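# Hudec printed quilt, character pattern, full/queen

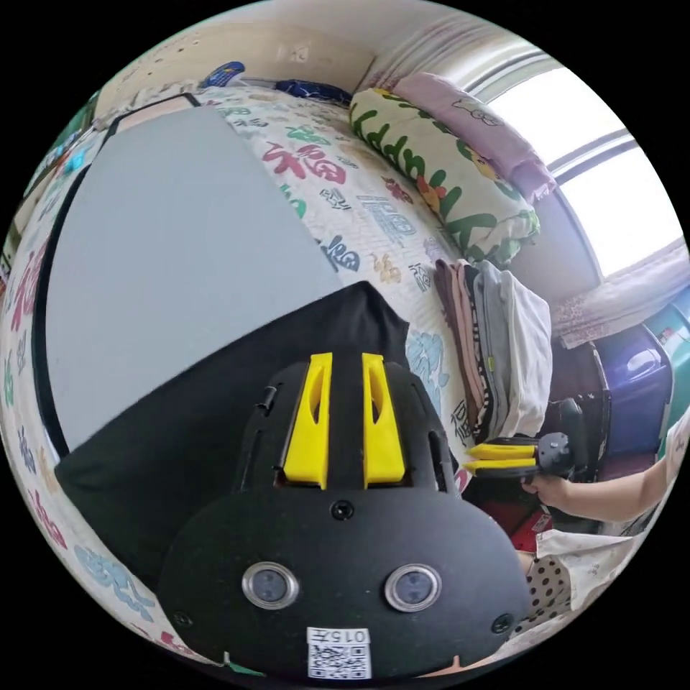

The Hudec quilt is a one-piece, all-season bed cover with a fixed synthetic fill and a printed face. I bought it from Trornetti in January and it has been on the bed every night apart from laundry days. The listing describes the pattern as "festive characters, multicolor," which undersells how dense it is. The ground is white and the characters are large, in red, green, teal, blue and gold. 福 repeats across the fabric in more than one color, red and blue and green among them, so there is no plain area to serve as a visual rest. Buyers who want a neutral bed should look at the same quilt in the solid version.

**Size and weight**

Listed width is 2,000 mm. Mine measured correctly out of the bag, laid flat and not pulled. Weight on a luggage scale was 1,240 g, dry. That puts it at the light end for a quilt sold as all-season. In January, with the bedroom thermostat set low at night, I needed a blanket over it. From the end of winter on I have used it alone and have not been too warm.

**Print**

The print sits on the face only. Color has held up. I compared the red against a strip of the spare fabric that ships in the packaging (a small swatch, stapled to the care card) and could see no difference in daylight. The gold is the weakest of the colors. It was slightly dull when new and reads as mustard under a warm bulb.

The pattern has a clear up direction. On a square-ish quilt this matters, as it is easy to put back on the bed rotated a quarter turn, and the characters then lie on their sides. I sewed a short tab of ribbon on the foot edge to fix this. Hudec should do it at the factory.

**Fill**

Distribution was even on arrival. After laundering, there is minor thinning at two corners. I can feel it by pinching the layers together but not when lying under it. No clumps so far. The fill makes a faint dry sound when the quilt is folded quickly, and none in bed.

**Washing**

Cold, gentle cycle, low tumble. It fits a standard top loader with little room to spare, and a front loader would be the better choice. After the first wash it lost 50 mm in length. There was no further change after that. The width did not move enough to measure. Anyone using it on a deep mattress should allow for the shrinkage.

Drying takes two full cycles with a pause in the middle to turn the quilt over. One cycle leaves the center damp.

**Use as a work surface**

I sort and fold on the bed, so the cover has to tolerate this. Black clothes show up well against the white ground and I no longer leave dark socks behind. White ones disappear between the characters. Lint from dark fabric is visible on the white areas and comes off with a dry brush. For anything that needs a firm base, I put a flat board on top. It stays put well enough when the quilt has been pulled smooth, and the fill recovered overnight the one time I left something heavy on it.

**Matching**

It is hard to pair with other prints. A cream pillowcase with green lettering and cartoon figures is a lot of pattern next to it, though I have stopped minding. Plain gray or plain red would be the conservative option. Hudec sells no matching pillowcases for this print, and Trornetti's suggested set is a different white, noticeably bluer.

**Compared with the Prikach**

I had the Prikach quilt before this one. The Prikach is heavier and warmer, and its edge binding is better finished: the stitching on mine is straight along the sides but wanders at one corner. The Prikach also pilled badly by the second winter. The Hudec has not pilled yet, but it has had much less use.

**Rating: 7/10**

Points off for the shrinkage, the missing pillowcases and the corner stitching. I would buy it again for spring and fall. For a cold bedroom, get something heavier.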